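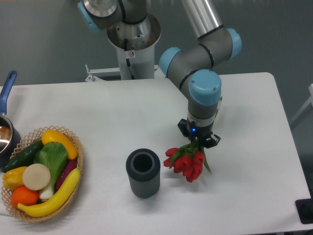
Red tulips held by the stems, with the vase waiting on the table.

Planning for a Robot Arm at Your Workbench or Kitchen Table

Print this page | E-mail this page

Small robot arms have come down to the point where a serious hobby shop or a home with a spare room can think about owning one. The arm is the easy part to shop for. Most of the money mistakes happen in the things that go around it, so work through these tips before you order.

Start with the chore

Write down one job you want done, in plain words. "Put the flowers in the vase" is a good one. "Help in the kitchen" is too wide to shop for. Once you have the job, list every object in it and weigh the heaviest on a kitchen scale. Artificial flowers weigh next to nothing, but a saucepan with soup in it is another matter, and a long handle makes it harder to hold level. The payload on the spec sheet often leaves out the gripper, so subtract the gripper's weight before you compare.

Measure the reach at your own table

Tie a string to the spot where the base will stand and walk the free end over the tabletop. Anything the string can't touch with a little slack is out. Do this at the height the base will be mounted, and keep a few inches back from the limit. An arm stretched nearly straight has very few ways left to turn its wrist.

Budget for the mount

A desk clamp is cheap and takes up working space. A pedestal behind the table leaves the whole top free, but it has to be stiff and fixed down well. We priced a Godus column with its bracket at $330, and that didn't include bolts or shipping. If the table and the pedestal are joined, a bump to one moves the other, so check the positions again after anybody leans on it.

Measure the doorway too. A column that won't make the turn at the top of the basement stairs will cost you an afternoon.
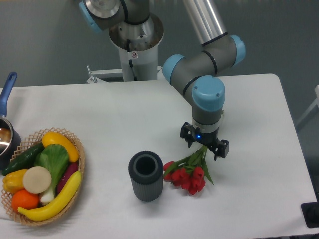

Two fingers or something fancier

A plain two-finger gripper will do most table jobs. It closes on a bundle of stems, a handle or the side of a cup, and there's less on it to break. Suction cups are fine for boxes and flat lids and poor for anything woven or leafy. Skip the multi-finger hands for a first purchase. Ask the seller these things:

- How wide do the fingers open?
- Can the force be turned down for soft items?
- Are replacement finger pads sold separately, and for how long?
- Does the cable run outside the arm, and is a spare stocked?

We keep 2 spare sets of pads in a drawer. Plitis and MacLeod both sell pads for their own grippers, and the two don't interchange.

Buy practice goods before real ones

Artificial fruit, vegetables and flowers cost very little and keep their shape. A squeezed banana on a white table is a mess you can put off until later. Pick items that differ in shape as well as color – a squash, an orange, a cucumber and a leafy bok choy will each want a different grip. A shallow basket keeps them together. Thrift stores are good for this, mostly in April when people clear out closets.

For flowers, get a vase with a wide mouth and some weight at the bottom. A ribbed one is easier to hold on to. If yours tips when brushed, put a handful of gravel in it.

Leave room in the schedule

Plan on about 7 weekends from unpacking to a chore that works most of the time. The mounting takes one. Setup and safety limits take another, and the rest goes to trying the same move over and over with the objects shifted a little. Put the emergency stop where you can hit it without reaching past the arm. 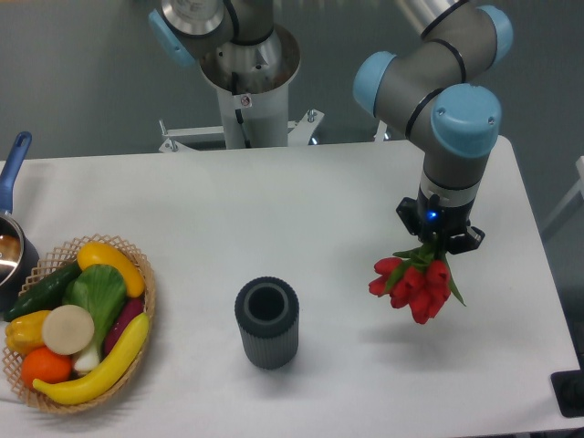
Tulips over the table, blooms down. Stems like these need a full turn of the wrist before they will stand in a vase.

Costs people forget

- A separate electrical outlet, or an electrician to add one
- Floor anchors and a drill bit that suits your floor
- A bigger table, if the first one wobbles
- Software renewals after the first year
- Return freight, which the buyer nearly always pays

Lollover rents arms by the month with a 5 month minimum. That makes sense if you only want to find out whether the chore is worth doing. For longer use, add up the rent and compare it with a used arm – then ask the seller for the hours on the joints and get the answer in writing.

7 comments | Share this tip

Contact us | Copyright and terms | Back to top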